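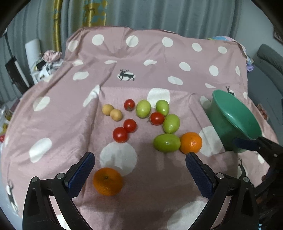 Should fruit be washed as soon as you bring it home?
Most of it keeps better if you leave it dry and wash it just before you eat it.

Flelton Community Kitchen Course
Unit 4: Sorting and holding mixed fruit

This unit covers small mixed lots, the kind you get from a market bag or a backyard tree. Bring your own bowl to the practical. Assessment task 2 is based on these notes.

Sorting
Tip the lot out onto a clean, soft surface. A folded sheet or an old blanket is fine and bruises less than a bare bench. Spread the pieces so none are stacked, then turn each one over and check the stem end first. Mould usually starts there. Anything split or leaking goes in the compost. Anything with a soft spot goes in a separate dish to be eaten that day.

Group what's left by kind. Mandarins have a peel you don't eat, so they are more forgiving than thin-skinned fruit. Cherry tomatoes count as fruit for this unit - keep them out of the fridge until they are fully coloured. Green jujubes are crisp like an apple and will wrinkle and turn brown as they ripen.
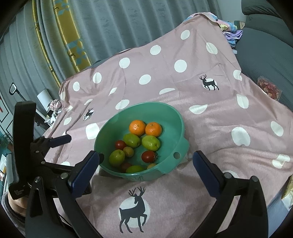 For a bowl that will be eaten within a day or two, the kinds can go in together. Put the heavier pieces at the bottom or to the back and the small ones where they won't be squashed. Don't fill past the rim. A plastic basin is easy to wash but holds moisture, so line it with a paper towel if the fruit has been rinsed.

Storing longer than that, go back to separate containers. Mandarins go in the crisper, loose. Jujubes go in a paper bag in the fridge.

Practical
Allow 20 minutes. Sort your lot, write down the kinds and the condition of each, and hand in the Kostiuk record sheet (form 2661) before you leave. Spare sheets are in the tray by the sink.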